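Print this page | E-mail this page

4.2 Grip diameter and transfer effort

The Sumusent rail was tested in two diameters with 2 groups of adults who reported difficulty rising from a toilet seat. Each participant completed a seated-to-standing transfer with the rail fixed at the left, then at the right. Peak vertical load on the rail was taken from the wall plate, and the trial was repeated if the hand slipped or was moved before full standing. Of 200 recorded transfers, 197 were kept for analysis.
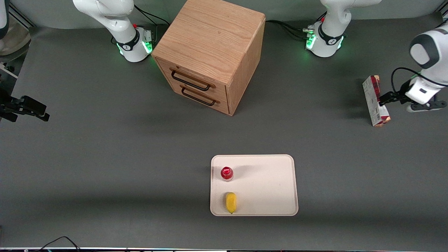
Page last changed: 11 January 2025
Figure 2. Work surface with two arms, drawer cabinet and tray.

Peak load was lower with the wider rail in participants who had reduced finger flexion. In the remaining participants the difference was small and did not hold once body mass was entered in the model. Rail height had a larger effect than diameter in both groups, in line with the earlier home survey by Cabrera and Ocampo.

Ratings of comfort did not follow the load data. Several participants preferred the narrow rail and described the wide one as hard to close the hand around. Texture was not varied, and the results should not be applied to ribbed or foam-covered rails such as the Rurkex.

We use cookies to improve your visit. Accept | Settings

4.3 Limits

All rails were mounted by A. Tan on solid block wall. Stud walls were not tested.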